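Reality TV > Business and Pitch Shows > Nustbridge season talk

Thread: Did Potby get a bad deal? (episode 6 spoilers)

mpettigrew
Just caught up on episode 6 and I can't stop thinking about the Potby pitch. For anyone who skipped it, they make folding lunch containers, and the founder walked out with half of what she asked for and gave up 16 percent on top of a royalty. The royalty never ends. Bellamy made the offer, the other two dropped out, and she took it in under a minute. Am I the only one who thinks she should have walked?

hugs_hamel
You're not the only one. A royalty with no end date is a bad deal for a product that cheap to make. The first guy in season one had the same setup, and they changed his before closing.

But remember the episode is edited. She could have been standing there for an hour.

K. Mahmoud
I disagree with both of you. She had one store and a garage full of stock. Bellamy has the grocery contacts and nobody else on that panel does. I'd give up 16 percent for that and not lose sleep.

mpettigrew
The percent is fine. It's the royalty I mind. If she sells a lot of them she's paying forever for money she could have gotten from a bank.

K. Mahmoud
She said on the show the bank turned her down. Around the middle, right after the demo with the soup.

mpettigrew
OK, I missed that. I still think she could have asked for a cap.

raffq
Everyone is talking about Potby and skipping the better pitch. Nultus, the denim jogger people, came on right before them and got nothing. They had decent sales, a clear price, and no debt. The panel spent the whole time on whether "denim joggers" is a real category. I own a pair of jeans-that-aren't-jeans from another company and wear them more than anything else I have.

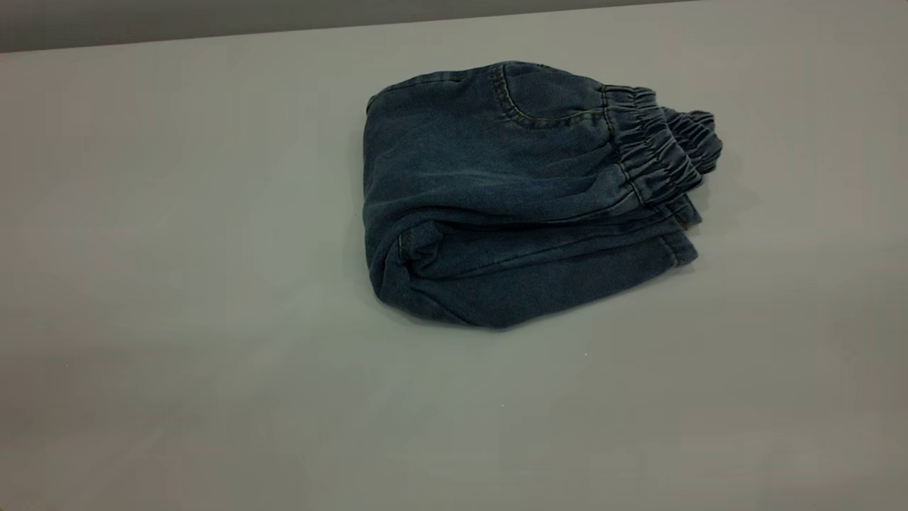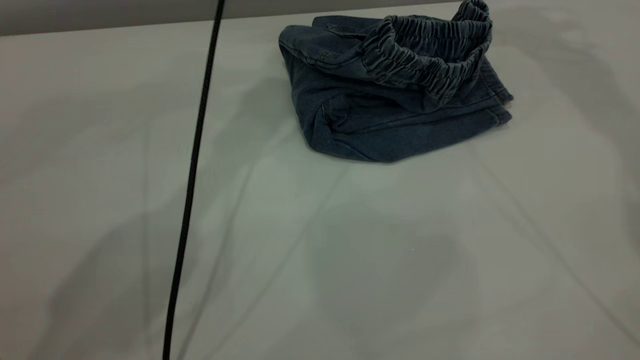
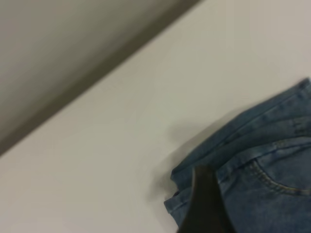
Loretta O. disagreed about Nultus and said the numbers were weaker than they sounded. Most of those sales came from one holiday season, and the founder didn't have an answer when he was asked about returns. With clothes that's the first thing any investor wants to know. She would have passed too.

raffq
He did answer, he said 8 percent. That's low for pants sold online.

Loretta O.
He said 8 percent for exchanges. Returns were a separate question and he started talking about the fabric. Go back and listen to it.

raffq
Rewatched it. You're right about exchanges. I still think one of them should have made an offer, even a low one. They gave money to the dog stroller in episode 2.

hugs_hamel
Please don't bring up the dog stroller.

K. Mahmoud
The dog stroller is in three chains now so I guess they knew something.

mpettigrew
Back to Potby for a second — does anyone know if the deal closed? The site still says "as seen on Nustbridge" but there's no mention of Bellamy anywhere. The update segment for the last batch of pitches ran in June, so we may be waiting a while.

Loretta O.
I don't know about this one. A lot of them fall through once the lawyers look at the books. I wouldn't read much into the site either way, small companies forget to update those pages.

hugs_hamel
I emailed them to ask when the large size will be back in stock and got a form reply. It didn't say anything about the show. If I hear more I'll post it here.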